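Small Kitchens: choosing, setting out and putting away play food
Speaker notes, Trungate play and toy library meeting, April
Slot: 20 minutes plus questions. Handout at the door.

Slide 1. Title

Say hello, check the microphone reaches the back row. Say that the talk is about the kitchen set and very little else. If people came for the session on outdoor play, it is in the other hall.

Slide 2. Where this comes from

The toy library at Bundlow lends to 152 families. The kitchen set goes out more than anything else we own, and it comes back with the most missing. For a long time we had one big tub with everything thrown in it. Children tipped it out, played with the top layer and walked off.

Last year we changed three things: what is in the set, how it is laid out at drop-in sessions, and how it gets packed. I will take them in that order. Most of the changes cost very little. The one that did cost money was replacing the cookware, and I will say what I would do differently there.

(Pause here. Ask who has a kitchen set on loan at the moment. Usually most hands.)

Slide 3. What goes on the table

We used to put out the whole set. Now we put out a small number of pieces with space between them and keep the rest in the box underneath. A child can see each piece and reach it without digging.

The mix matters more than the amount. I want something to cook in, something to cook with, something to serve on, and food that belongs to more than one meal. Fruit is easy for the younger ones to name. A ketchup bottle gets used on everything, fruit included, and I leave it out at every session.
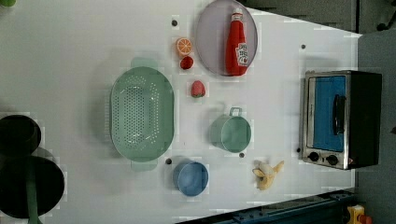 Slide 3: Kitchen pieces on the white table, seen from overhead.

Points to make while this slide is up:

The plate and the bowl are different shapes and different colors. Children sort by both, and they will argue about which food goes in which. Let them argue.

The colander is the biggest piece of cookware in the group. It gets used as a boat, a hat and a bed for a doll. Buy one with handles.

The banana is partly peeled. Fruit that shows its inside starts more talk than fruit that doesn't. Same for the orange slice. We have whole oranges in the box too and they get picked up far less.

The toaster oven is the anchor. With one appliance on the table, the play has somewhere to go: food in, food out. With three appliances we saw a lot of door opening and not much else.

(If short of time, skip the colander.)

Slide 4. Red, green and blue

Someone always asks about color, so I will cover it now.

We went for soft greens and blues in the cookware and kept the strong reds for the food. I did not plan it that way at the start. The first pot we bought was mint green and the rest followed. After a few sessions it was clear that a red strawberry on a pale table is found right away, and so is a ketchup bottle. Pale food is harder. A light yellow banana on a white table is easy enough for most children, but for a child with low vision I put a dark tray under it.

If your table is a strong color, the advice turns around. Check it by standing where the children stand, or kneeling.

Slide 5. What to buy and what to leave

Buy:
Food in a size that fills a small hand. Very small pieces are out for us, whatever the label says, because we have babies in the room.
One pot. Two pots if you have the space.
Plates with a bit of a rim.
Bottles with printed labels. Older children like to pretend to read them, and some start to read them for real.

Leave:
Knives and anything sold as a cutting set. Ours came apart within a month and the halves never matched up again.
Thin plastic eggs.
Anything with a battery, unless one of you enjoys changing batteries.

The Magbanua catalog is where we found our replacement bowls. Pladen sells single pieces, which helps when only the pot has gone missing. I have no connection with either. My mistake with the cookware was ordering a full set to replace two lost items. Order the two items.

Slide 6. The table itself

Plain and matte is best. Shiny tops throw the ceiling lights back into children's faces. We tried a patterned cloth for one term and gave it up. Crumbs from real snacks hid in the pattern, and so did the smaller play food.

Height: the top should come to the waist of a four-year-old. Adults will complain about their backs. Give the adults a low stool.

Leave one side clear for a child in a wheelchair or a parent with a baby on the hip. If the table has to stand against a wall, put the short end to the wall so that both long sides stay open.

Slide 7. What stands behind

We spend a lot of time on the tabletop and then forget what is at the edge of it. A child at the kitchen looks up all the time, mostly to see who is watching. I would like you to go home and look at your own play corner from that height.

Blue works well next to green cookware and white tabletops. A flat, even blue is quiet. A brushed or streaky blue is livelier, and I would use it for one board at most. Dark uprights and rails do not bother me. They give a hard line where the color stops, and children seem to treat them as the edge of the shop or the kitchen.
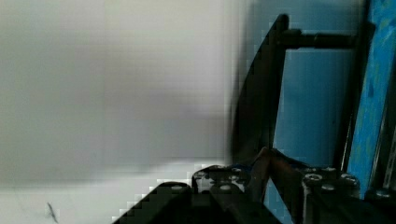
Slide 7: Light-blue panel between the black bars, with the brighter painted board at the far right.

Ask the room which of the two blues they would rather have beside a kitchen table. Take two or three answers. There is usually a split, and people who work with babies tend to pick the lighter one.

A word on paint – if you do a board yourselves, do both sides, even if one faces the wall. Boards get turned around.

Slide 8. Putting away

The set goes back in the box in the same order every time. Oven first, on its back. Colander next to it. Bowl and pot inside the colander if they fit. Plates flat against the side. Food last, in a drawstring bag.

Children can do the food bag. Hold it open and name what you want: "Is there a strawberry?" It takes longer than doing it yourself. We start tidying ten minutes before the end of the session to allow for that.

Wash hard plastic in warm soapy water and leave it on a towel overnight. Don't box anything wet. Pieces with paper labels get a wipe with a damp cloth and stay out of the basin.

Each box has a card taped inside the lid listing the contents. The family ticks it when they take the box home and again when they bring it back. We charge nothing for lost food. We do ask about lost cookware.

Slide 9. Questions

Leave this one up. Copies of the lid card are with the handout. If anyone asks about the fabric food patterns, they are on the Bundlow table next to the coffee, and I will be there until the 2:30 session starts.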